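Vakura hand-held gripper kit

Product page, last updated Monday, March 14, 2022

I built the first Vakura because I was fed up with driving a full robot arm about just to record somebody tidying up. You hold one gripper in each hand, get on with the job, and the kit saves what the fingers saw and where they went. Your learning system gets its examples and you get your afternoon back!

We sell it as a pair under the Jorkedden name, and the software that lines up the recordings is called Dundier (it comes with the kit, no extra licence).

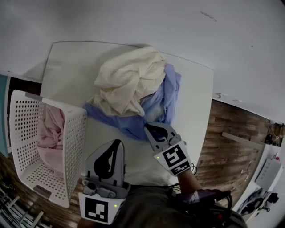

Cloth is what most of our buyers start with, and I'm glad, as it's a brilliant test of any hand-held tool. It slumps, it folds over itself, it hides its own corners. I'd go for plain colours to begin with - a cream piece heaped on a light blue one is lovely to work with, you can always tell which layer the fingertip has gone into. Keep a basket within reach on one side and you can run straight on to the next go. The square markers on the grippers are there for tracking, so try not to cover them with your sleeve. In my own sessions I get some 300 good examples in a day, and by then my wrists want a rest.

What's in the box

Two grippers, left and right
Marker plates, already fitted
Cable set
Spare finger pads, 16 in a bag
Dundier on a memory stick

The finger pads are the bit that wears out first. Swapping one takes a couple of minutes and you don't need to set the tracking up again afterwards, which was a right pain on the old Lebrun model.

The gripper has its own camera as well, so you get the view from the hand alongside the view from the head. It's a very wide lens and takes in far more of the room than you'd expect, so have a think about who and what is nearby before you press record.

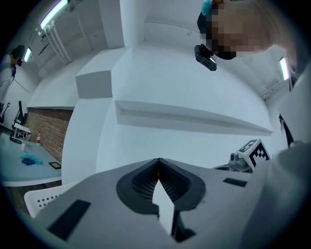
Ordering

The part number is 327. We're sending out the current batch now and the next one is due in May. If you only need a single gripper, drop me a line and I'll see what's on the shelf.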